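I'd been in Paraschiva Bogdan's hallway for maybe two minutes before she told me to take my shoes off, and then told me off for where I put them. Fair enough! She organises wardrobes and entryways for people all over Prillcombe, and her own front hall is the tidiest I've ever stood in wearing odd socks.

She started out doing favours for neighbours, then left her job at Drondeck in April and has been flat out ever since. "Everyone wants to show me the kitchen," she said, putting the kettle on. "I say no, love, show me the shoes. If you can't get out the front door in the morning, your whole day's cactus."

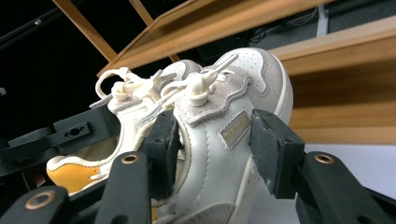
Pairs are her big thing. She reckons most households don't own too many shoes, they just store them as singles, and half the morning goes on hunting for the other one. "Keep them together, heels to the wall, and do the laces up before you put them down," she told me (I was looking at my own boots by this point, feeling guilty). White sneakers with grey suede over the toes are the ones she fusses over most, as the leather wipes clean and the suede doesn't, and if the laces have got themselves tangled across from one shoe to the other she'll sit on the step and undo the lot before anything goes on a shelf. "I had a client in Desmet with 171 pairs. We got her down to 100 and she cried, then she rang me a week later to say she'd found her favourite sandals."

I asked whether she ever just shoves things in a cupboard like the rest of us. She laughed for quite a while. "The laundry," she said. "You're not going in the laundry."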